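4.3 Recording a demonstration by remote control

This section explains how to show the Bivent two-arm station a table task with the Zuccaro hand controllers. Please read section 4.2 first, the arms must already be calibrated.

Prepare the table

1. Lay the mat on the table and press it flat with your hands. Small waves at the border are allowed.
2. Put the tray on the mat with the long side parallel to the back edge of the table. Place the plate on the tray.
3. Put one fruit on the plate. For the first recordings use an orange, it gives good contrast to a white plate.
4. Place the cutting board to one side, with the metal handle toward the tray. Leave free mat between the board and the tray.
5. Open the head view in Reltisard and check that the plate and the fruit are fully visible.
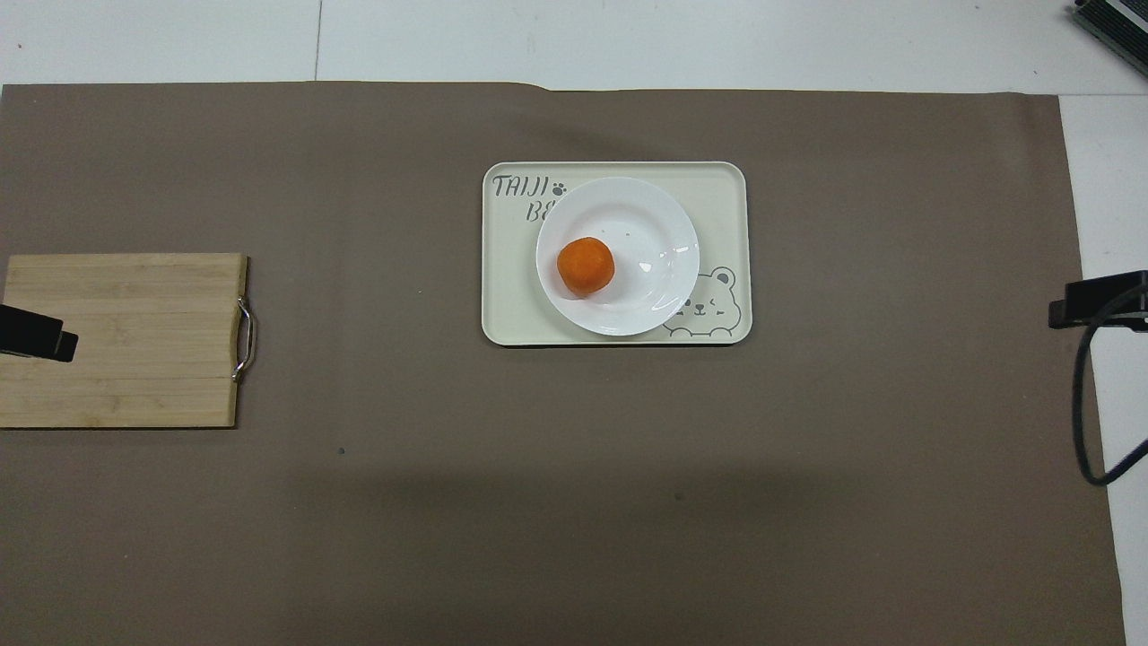
Move the arms to the start position

6. Stay outside of the reach of both arms.
7. Hold the two triggers until the arms begin to move. Release them when both grippers hang over the back corners of the mat, with the fingers pointing down and slightly open.
8. Compare with the side view. The space over the plate must be free. 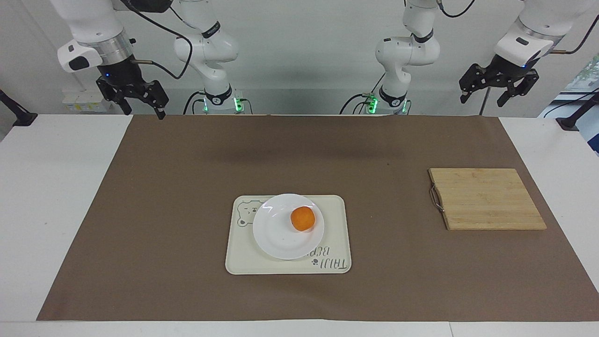
Wait until the values of all joints are stable on the screen, then press Record. Do the task slowly and in one movement, without stops for thinking. If you drop the fruit, press Discard and start again from step 3.

Note: Left and right always mean the left and right of the robot. In the side view they are exchanged.

Caution: Do not reach over the mat while the Record lamp in Reltisard is red. If a person comes near, press the emergency stop.

Save the recording

9. Press Stop, then Save. One task needs at least 17 good recordings before training.
10. Change the position of the tray a little before each new recording.

If the message "E206" appears, a controller has lost connection. See section 7.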